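Chapter 7
The Assembly Station

Learning goals

After reading this chapter you should be able to name the parts of a burger assembly station, lay out the ingredients for one build, put the layers together in order, and reset the station between builds.

Words to know: build, build order, crown, heel, landing area, rack, well

7.1 What an assembly station is

Chapter 6 dealt with washing, slicing and holding. By the end of it you had ingredients ready to use. This chapter begins at the point where those ingredients are carried to the table and turned into something a customer can eat.

An assembly station is any surface where prepared ingredients are put together. In a large kitchen it may be a refrigerated counter with a dozen wells set into the top. In a small one it may be a clear stretch of table with a tray on it. The ideas are the same in both. Every station has a landing area, where the item is built, and a supply area, where the ingredients wait. A good deal of the work in this chapter is deciding which ingredient goes in which part of the supply area.

The landing area for the exercises in this book is a rimmed metal tray. The rim catches crumbs and bits of leaf, and the whole tray can be lifted and wiped at the sink. Leafy ingredients are kept in a container at the far end of the tray. The near end is left for the bun. Keep the bun well inside the rim so that you can reach it from either side.

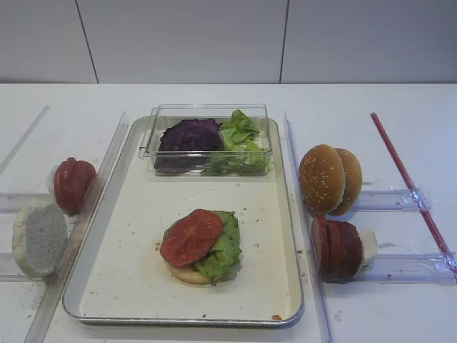
Figure 7.1 A build in progress. Bottom bun, lettuce and one slice of tomato, with cabbage and more lettuce held at the head of the tray.

Two terms are used all the way through the chapter. The heel is the bottom half of the bun. The crown is the top half, the rounded one, which often carries seeds. Some kitchens say base and lid, or just bottom and top. Use whatever the kitchen you work in uses, but learn to recognize the others, as order sheets and supplier boxes are not consistent. The Berchtold bakery sheets reprinted in Appendix B say heel and crown. The Fercombe sheets say base and top.

7.2 Build order

The build order is the list of layers from the bottom up. It is written down and posted at the station. A cook who changes the order changes the sandwich, even when every ingredient is the same.

The basic build in this chapter goes as follows.

1. Heel, cut face up
2. Lettuce, one leaf, folded if it is wider than the bun
3. Tomato, one slice
4. Patty
5. Purple cabbage, a small amount
6. Crown, cut face down

Lettuce goes straight onto the heel. A slice of tomato gives off juice, and the leaf slows the juice on its way to the bread. The leaf also gives the tomato something to grip. A tomato slice placed on a bare toasted surface tends to slide when the patty goes on top.

Fold the leaf before you set it down. One that hangs a little past the edge of the bun looks generous. One that hangs a long way past it gets pulled out with the first bite and takes the tomato along. Press lightly in the middle with the flat of your fingers to break the stiff rib, then leave it alone. 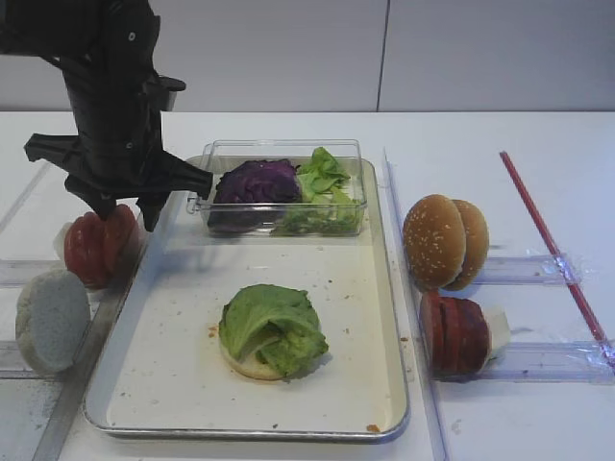
Arūnas Priedītis puts the lettuce higher, above the patty, and has argued in print for doing so. His reasoning is that a guest should meet the crisp layer early, near the top of the bite, and that a heel toasted properly needs no leaf to protect it. He adds that most soggy buns come from burgers sitting too long at the pass, which no build order will fix.

Both positions are used in working kitchens. For the exercises here, follow the order given in the list, and then try the other one in Exercise 4 and write down what you notice after the sandwich has stood for 7 minutes.

7.3 Laying out the supply area

Ingredients can be stored flat or on edge. Flat stacks are quick to load. Their weakness is that slices stick together, and the slice at the bottom carries the weight of the rest. Standing the slices on edge in a narrow rack lets you take one from the end of the row without disturbing the others. It also takes up less of the table from front to back.

Bun halves can be stood on edge in the same way. Lean them against each other or against a stop. If a half is left free at the end of a row it will roll or fall forward onto its cut face, and you will have to pick it up from a surface that should have stayed clean.

Racks do not have to be bought as a set. Clear plastic channel works well if the width suits the food. The channels need to be parallel, and they need to stay put. Joining the ends to a straight crosspiece keeps the spacing the same from one end of the shift to the other, and tape is enough for practice work. In a licensed kitchen, check that every part of a rack can be taken off and washed, and ask before using tape anywhere near open food.

Place the ingredients you use most often closest to the landing area. In the Jistero training kitchen, where the recipes in this part of the book were tested, records for one November show 1015 builds. Tomato was left off only when a guest asked. Purple cabbage was requested in 584 of them. The tomato therefore sat nearest the tray and the cabbage could be farther back.

Before you begin, check the following.

The rack is straight and does not shift when you take an item from it.
Slices stand without folding over.
Any paper used between or behind slices can be pulled away with one hand.
Bun halves are supported at both ends of the row.
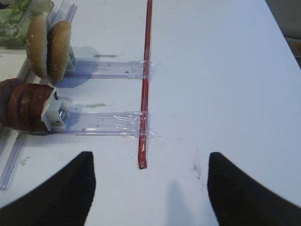
7.4 Working the line

Stand square to the tray. Reach for each item with the hand nearest to it and bring it over the rim in one movement. Crossing your arms is a sign that something has been placed on the wrong side.

Set each layer down from directly above. Dropping a layer from a height, even a small height, moves the ones beneath it. If the tomato lands off center, slide it back with one fingertip before the patty goes on. Correcting it afterward means taking the sandwich apart.

Work at a pace you can keep up. New cooks often rush the first two layers and slow down at the crown, when the stack has begun to lean. It is faster overall to take a little longer over the heel and the leaf.

Change gloves when you move between raw and ready-to-eat food, when a glove tears, and after touching anything that is not food or a clean utensil. The Flunduleck chart inside the back cover, revised 23/07/2019, lists these changes in a form that can be posted at the station.

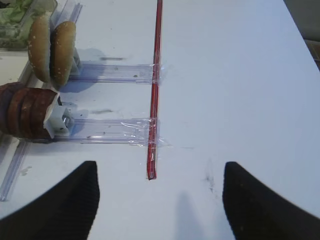
7.5 Resetting between builds

Crumbs collect faster than most people expect. Sesame seeds collect in the corners of racks and along taped joints, where a cloth passes over them. Brush the rack out first and then wipe the tray.

Reset in this order.

1. Remove the finished sandwich.
2. Brush loose seeds and crumbs toward you and off into a dish.
3. Wipe the landing area with a clean, sanitized cloth.
4. Push the remaining slices up to the front of the rack.
5. Refill buns, then tomato, then patties.
6. Look over the lettuce and take out any leaf that has gone limp.

Refilling from the front is a common mistake. New slices belong at the back of the row so that the older ones are used first, as described for cold storage in Chapter 6.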